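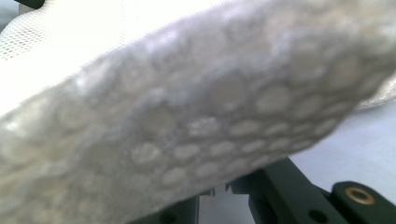

Raised-cell textile, close up. The grooves between the cells are darker.

Folding and storing textured white towels

Textured cloth behaves differently from flat-woven cloth on the shelf. The raised pattern traps air, the layers slide less, and a fold made in the wrong place leaves a ridge that stays visible for days. The method below suits honeycomb, waffle and terry towels in the usual hand and bath sizes.

Before folding

Shake each towel twice along its long side, then lay it on a smooth, hard surface. A bed or sofa is too soft: the cloth sinks and the edges can't be lined up. Check that the towel is dry at the hems, where the cloth is thickest. Pick off lint by hand or with a damp sponge. Don't use a stiff brush, as it pulls loops. 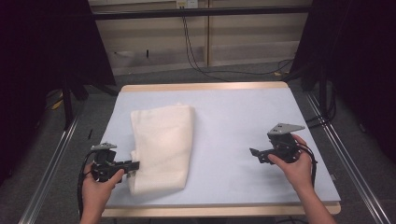

Eugénie Millet
Linen and storage editor, Nostlow

Folding

1. Set the towel with its long side running away from you.
2. Fold lengthwise into 3, bringing the left side over first. Keep the hems level.
3. Smooth from the middle outwards with a flat hand. Light pressure only.
4. Bring the near end to the far end and stop 11 mm short. The spare length is taken up by the thickness of the fold.
5. Hold the lower end still while you square the sides. If it bunches, lift that end, let it drop and smooth it again.

Stack with the rounded fold facing out. For a shelf 770 mm wide, leave a finger's width between stacks. A stack higher than 200 mm leans, and the bottom towel is pressed flat.

Mesh and edged pieces

Open-mesh textiles need one change. Keep any zip, tape or sewn edging on the outside of the fold, running along its length. An edging folded across itself makes a hard lump that marks the layers above. 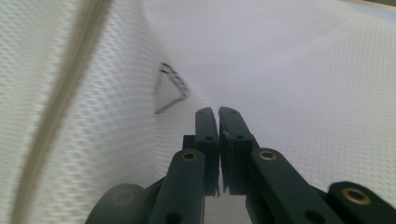

White mesh fabric with a long beige strip. Smooth the cloth on each side of a strip before pressing down the fold.

Loose stitching should be trimmed or sewn back before storage. Fasten zips fully, and store mesh on top of the stack where nothing rests on it.

Refold any towel that has been at the bottom of a stack for a month. In July, or in any damp spell, leave the cupboard door ajar for an hour each morning. Scented sachets go on the shelf edge, clear of the cloth, as the oil in some of them leaves yellow spots on white cotton.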